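首页 孕期 出行 睡眠 辅食 旧文 关于我

推车这件事，我们买错了一次

怀孕后期我列过一张很长的清单，推车排在最上面，可我花在它身上的时间还不如挑床单多。当时的想法很简单：轮子大的好推，避震好的宝宝舒服，颜色深的耐脏。照着这几条，我们在 Pawlak 订了一辆全尺寸的，带睡篮、座椅和一个可以装在底架上的提篮接口，一共1025兹罗提，店里打过折的价钱。写这篇是因为最近有两位读者来信问推车，我回信越写越长，干脆整理出来。

先交代我们的居住条件，因为后面所有的问题都跟它有关。我们住在 Pronska 街的老楼里，三楼，没有电梯。楼梯是转弯的那种，每层中间有个很窄的平台，两个人迎面走要侧身。一楼进门处有一小块地方，可以放自行车，物业贴过通知说不能放推车，后来又有人放，也没人管，但我不太愿意把宝宝要躺的东西留在那里过夜。家里没有车，出门靠走路和有轨电车。最常去的地方是 Omavska 街上的儿保门诊，还有门诊旁边的市场。

在店里试推车的时候，地面是平的，过道是宽的，车里是空的。我推着它转了一圈，单手就能拐弯，觉得很好。店员演示了折叠，先把座椅拆下来，再按两边的按钮，底架往前一倒就平了。我也试了一遍，很顺利。没有问的是：折好以后怎么拿，拿着它上楼的时候孩子在哪里。

孩子出生以后头几个星期我基本没出门，推车放在走廊里，占掉半边。第一次自己带她去门诊，我在家门口站了好一会儿想顺序。先把底架搬下去，孩子就得一个人留在家里；先抱孩子下去，到了楼下没有地方放她。最后我是把她绑在身上，两只手提着底架下去的，睡篮留在家里没用。到了楼下才想起来，没有睡篮，底架就是一个带轮子的空架子，她还太小，座椅也不能坐。于是我推着一个空架子走到了门诊，上面挂着妈咪包。回来的路上买了土豆，放在底下的置物篮里，也算它派上用场了。

后来摸索出一套办法：家里有另一个大人的时候，头天晚上把底架搬到一楼，早上再抱着睡篮下去。睡篮本身不轻，加上孩子和被子，走到二楼平台我要停一下。产后那段时间医生让我别提重物，这一条我没有做到，后来腰疼了很久，到现在抱她洗澡还会觉得。如果你也是住在没有电梯的楼里，我建议在店里让店员把东西装好，你自己拎起来，站着数到感觉累为止。看标签上的重量没有多大用处，那个数字通常不含睡篮，有的连轮子都不含。

再说电车。我们这条线上新旧车混着跑，新车是低地板，推着就能上；旧车门口有台阶，中间还立着一根扶手杆。我量过我们那辆车的后轮宽度，跟旧车门的开口一比，刚好能过，但必须完全对正，歪一点就卡住。高峰的时候后面的人在等，越急越对不正。多数时候会有人主动帮忙抬前轮，我很感激，只是每次都要依靠别人，出门之前心里就先有一层负担。有几次下雨，我看见来的是旧车，就退回去等下一班。

门诊那边又是另一种情况。候诊区门口有一排停推车的位置，去得晚就满了。推车不让带进诊室，里面只能抱着。冬天要穿脱的衣服多，孩子、外套、病历本、包，全在两只手上。那时候我开始留意别人用什么。带小月龄孩子的，用背巾的比我想的多；大一点的，很多是折起来很小的那种轻便车，往墙边一靠就不管了。

我以前对轻便车有偏见，觉得是旅游时候凑合用的东西，轮子小，过坎费劲，坐着也不舒服。这个看法有一半是对的。轮子小确实过坎费劲，我们街上有一段石块路，推起来整辆车都在抖。但我认真想了一下自己一周的路线，石块路只有那一小段，绕过去多走几步就是平路。而楼梯是每天都要走的，一天至少上下各一次。我买第一辆车的时候，想的是公园里的土路和秋天的落叶，那种地方我们一个月也去不了几回。

孩子能自己坐稳以后，我们买了第二辆，Ilo，二手的。原主人住在城的另一头，用了不久就搬走了，车况不错，刹车有点涩，推把上的套子磨毛了。卖家要价不高，我们没还价。折起来最长的一边是50厘米，可以竖着塞进衣柜旁边的缝里。带一条肩带，我能把孩子抱在左边，车背在右边，一趟上楼。就这一件事，我的生活变化很大。以前出门要预备，要看家里有没有人，现在想下楼就下楼，有时候只是去买个面包。

它的缺点我也写清楚。靠背放不平，最多是半躺，所以小月龄不合适，这一点请一定看说明书，别听卖家讲。遮阳篷很短，下午太阳斜的时候挡不住脸，我用夹子夹过一块纱布，走起来会飘，后来就换一边路走。置物篮很浅，放得下一件外套和一瓶水，放不下菜。推把的高度是固定的，我用着正好，家里个子高的那位要弯一点腰，推久了会抱怨。推把上挂重物容易往后翻，孩子抱下来的一瞬间尤其要当心，我翻过一次，鸡蛋碎了。

还有一个没想到的问题是座椅的面料。夏天背后全是汗，拆下来洗过几次以后，固定的魔术贴就没那么牢了。我自己缝了几针加固。车轮里会卷头发和线，每隔一阵子要倒过来清理，拿小剪刀剪开再抽出来，不清的话会一顿一顿的，单手推就往一边偏。我一开始以为是轮子坏了，还去 Pawlak 问过配件，店里的人蹲下来看了看，用钥匙把一团毛线挑出来，没收钱。

说说背带。我前面提到把孩子绑在身上，用的是一条很普通的长背巾，别人送的。刚开始学得很慢，对着镜子缠，她哭我也急。后来找到的窍门是先喂饱，再缠，缠好马上走动起来，不要站在原地调整。小月龄那几个月，背巾实际解决的问题比推车多。如果现在重新来，我会先准备背巾，推车等孩子出生以后再说，反正头几个星期也用不上。也有朋友试了好几种背巾都觉得热、觉得勒，孩子也不肯待，那就没有办法，各人身体不一样。腰本来有伤的，或者剖宫产伤口还没长好的，先问医生。

第一辆车后来怎么样了？留了很长时间，一直舍不得卖，觉得花了那么多钱。它在走廊里挂衣服，放快递，进门的人都要侧着身子。到了春天我把它擦干净，拍了照片挂到网上，来看的是一对住带电梯新楼的夫妻，他们有车，后备箱也放得下，各方面都合适。成交的价钱比我预想的低，但走廊一下子空出来，当天晚上我把地板拖了，又把鞋柜挪回原来的位置。睡篮他们也要了，提篮接口不要，现在还在我抽屉里，如果有人正好缺，可以写信给我。

有读者问我，推车要不要买全新的。我的看法是，底架和轮子看得见摸得着，二手没什么问题，检查几个地方就行：刹车踩下去推不推得动；折叠的锁扣扣上以后有没有晃；安全带的扣子要能听见响；轮子空转顺不顺。安全座椅是另一回事，那个有没有受过撞击从外面看不出来，我不买二手的，也不借。布料脏一点可以洗，发霉的不要，霉味洗不掉，我替朋友试过，晒了一整个星期还是有。

还有人问要不要买那些配件。脚套我用得很多，冬天离不开。雨罩要有，但不用买原装，通用的尺寸差一点也能用，注意透气口别被压住。杯架我买了又拆了，进电车门会刮到，里面的咖啡也总是洒。挂钩买过一对，就是前面说的那次翻车，之后收起来了。推把上的手套看着傻，冬天推车走远路的人会明白，我一直没买，每年都后悔，到了开春又忘了。

如果要我列一个买之前应该弄清楚的单子，我会写：你家到街上要经过几级台阶，谁来搬；你坐的公交或电车的门有多宽；折好的车在家里放哪里，卷尺量过没有；你自己一个人、手里还有孩子的时候能不能折起来。最后这一条，在店里可以抱一个背包试，别不好意思，我第二次买的时候就抱着孩子在卖家的院子里折了好几遍，卖家也很耐心地等。反过来，像几向轮、几点式安全带、座椅能不能换向这些，商品页面上写得很清楚，回家慢慢比就行。

换向这一点我多说一句。第一辆车可以换，她小的时候面朝我，我能看着她睡，心里踏实。Ilo 不能换，只能朝前。刚换的那几天我不习惯，走几步就绕到前面去看一眼，她倒是一点不在意，看狗看得很专心。所以如果你特别在乎面对面，轻便车里选择就少，价钱也会上去，要有准备。

孩子现在已经会走了，走得不远，走一段就要抱。出门我还是带着 Ilo，去的时候多半推着空车，回来的时候她坐着睡着。从市场回来那段上坡，她睡着以后会特别沉，我就走得慢一些。到楼下把她叫醒还是等她醒，每次都要想一下。天气好的话我就在门口的长凳上坐着等，带本书，其实也看不了两页。

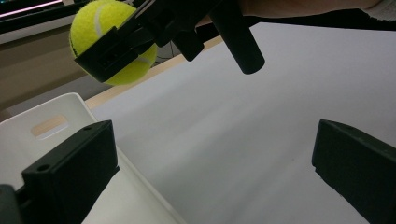 最近她开始要自己推车，非要站在后面，两只手举着够推把，看不见前面的路，我就弯腰拉着前面的横杠走。这样从 Omavska 街走回家，要比平时多花不少时间，所以去门诊的日子我现在都早点出门。下一篇打算写冬天的脚套和外套怎么搭，已经写了个开头，等她午睡长一点的时候接着写。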